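Teaching a Small Arm to Stack: Collecting Demonstrations for the Tangen Project

Student project report, Selstead Robotics Workshop
Written by Randi Hedlund
Jul 1, 2019

1. How we came to the project

When our group was given the choice of topics at the start of the term, most of us wanted the one with the walking machine, and I will admit that I was among them. We were given the little tabletop arm and a bag of cubes instead, and the title "Stacking from demonstration". I have grown very fond of it since then, and I hope some of that comes through in these pages, even in the parts about spreadsheets.

The aim was simple to write down. We wanted a program that could look at a few cubes on a table and put one on top of another, having learned how from recordings of a person guiding the arm through the same job. The clever part, the learning itself, was going to be done with a small network that last year's students had already put together under the name Grinunard. Our share was to feed it. That meant planning the examples, recording them, throwing out the bad ones, and keeping good enough notes that somebody else could pick up the work after us.

I had supposed that this would be the dull half of the job and would take us a fortnight. It took most of the term, and we were still arguing about what counted as a good example on the very last afternoon.

2. The arm and how we drive it

The arm is printed in white plastic and moved by hobby servos, and the students call it Tangen (the whole project took its name from that). There is a second arm of the same shape without a gripper, which we call the leader. The person recording holds the leader by its end and moves it about, and Tangen copies the joint angles as well as it can. A trigger on the leader opens and closes the gripper.

Driving it this way feels lovely for the first ten minutes and then rather tiring. You are looking at one arm while moving the other, and your hand wants to go where your eyes are. All of us had a habit of leaning forward and lifting our elbows, and after an hour of this the recordings became visibly worse. We ended up swapping drivers after every 12 recordings, which made a bigger difference than any change we made to the software.

The servos have their moods too. After a long run the shoulder starts to sag a little under the weight of the forearm, so that the same leader position gives a slightly lower gripper than it did at the beginning. We noticed this when one of our test cubes kept being nudged along the table by the fingertip. Once we knew about it we let the arm rest folded down between sets, and we wrote the starting angles into the notes each time so the drift could be checked afterwards.

3. What one example consists of

Each example, or episode, starts with the arm in its home position and the cubes laid out on the table. The driver closes the gripper on one cube, carries it to another, sets it down, opens the gripper and backs away. We record the joint angles of both arms, the trigger, and the view from a camera looking at the table. Alongside that goes a line in the log with the driver, the layout, the colour of the cube to be moved, and a mark for how it went.

At the beginning we had only two marks, good and bad. That turned out to be much too coarse, and a lot of lively discussion went into replacing them. What do you do with a stack that stands up perfectly well, but where the driver missed the first grasp and had to try again? And what about one where everything was smooth until the gripper opened and the top cube settled at an angle? Bandon, the older project in the same building, had kept only spotless recordings, and their notes say that their arm had no idea what to do once something went a little wrong. We took that warning to heart and went over to 5 marks, running from "clean" to "discard", with "recovered", "untidy" and "failed but useful" in between.

The tilted cubes were what we argued about most. A cube that comes to rest crooked tells the network something about where the gripper should have been, provided that it is labelled honestly, and tells it something quite wrong if it is filed away as a success.

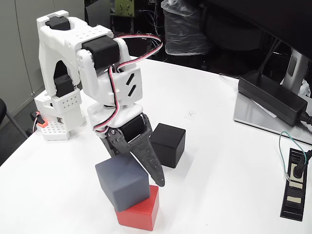 Figure 1. Tangen over three cubes, with the grey cube tilted on top of the red one and the black cube standing by itself behind.

A layout of this kind goes in the log under its colours, so "grey on red, black free". The free cube is there on purpose. In our first batch we only put out the two cubes that were needed, and the network learned to reach for whatever stood out against the white of the table, with very little interest in which colour it had been asked for. With a cube present that must be left alone, the driver has to steer round it, and the recordings then contain that steering as well. It does make the driving harder, especially when the free cube stands close to the stack and the finger has to come down between them.

4. Laying out the cubes

You would think that putting cubes on a table at random is something a person can do without help. We certainly thought so! When we plotted the first set of starting positions, nearly all of them lay in a comfortable crescent in front of the arm, with the cubes turned square to the table edge, because that is how tidy people put things down.

So we drew up a plan. The reachable part of the table was divided into patches, and a short script chose a patch and a rotation for each cube before every episode. Whoever was not driving read it out and laid the cubes accordingly. It slowed us down a good deal, and it was worth it. Positions close to the base turned out to be awkward, with the forearm folded so tightly that the gripper came in at a slant, and we would never have recorded any of them if we had been left to choose.

We tried to vary the light as well, with the ceiling lamps on or off and the blinds up or down. We did not vary the clutter at the back of the table in any planned way, and I think now that we should have. The network sees all of it, and we have no real idea how much it leans on things which happen to stay in the same place.

5. How much we collected

We had hoped for some 56 usable episodes per layout, and for most of the layouts we got there. The black-on-grey ones are thinner, partly through bad luck with a loose servo horn and partly because we left them until last, when everybody was tired and the end of term was close. The log shows this plainly enough, and anyone carrying on from here should begin with those.

Going back over the recordings took as long as making them. Each one was watched by two people who marked it separately, and where the marks differed a third person watched it too. I would recommend this to any group, slow as it is. It was during these sittings that we found out that one of us called a grasp "clean" if the cube did not slip and another only if the gripper met it squarely, and we had to write both definitions down properly and go through the early batches again.

We also lost an entire set to a very silly thing. The camera and the arm were being logged by two different programs, and after a restart one of the clocks ran behind the other. The pictures and the joint angles no longer belonged together, and by the time we found out there was no trustworthy way to line them up. After that, every session began with the driver opening and closing the gripper 3 times in view of the camera, so that there was something to match by eye.

6. First try with the network

Grinunard was trained twice on our material, once on the clean episodes alone and once with the recovered and untidy ones added. We did not have time for a proper comparison and I do not want to make too much of what we saw. With the clean set the arm moved confidently and, if it missed the cube, carried on confidently with nothing in its gripper. With the larger set it was slower and wavered above the cube before going down, but it would quite often go back for a second attempt, and the first time it did so there was cheering.

Setting the cube down is still the weak point. The arm tends to let go slightly too early or slightly off to one side, and I suspect that we taught it that ourselves. Looking through the logs again, several of us opened the gripper while still moving, simply from impatience to be done with the episode.

7. For those who take over

The leader arm, the cubes and the layout script are in the Selstead cupboard, second shelf, and the log is in the shared folder with a page explaining the marks. Please read that page before recording anything, and add to it when you run into a case we did not think of. The spare servo horns are in the tin. The shoulder screw wants tightening at the start of every session, and the leader should be laid flat when you leave it, or it slowly topples over and takes its cable with it.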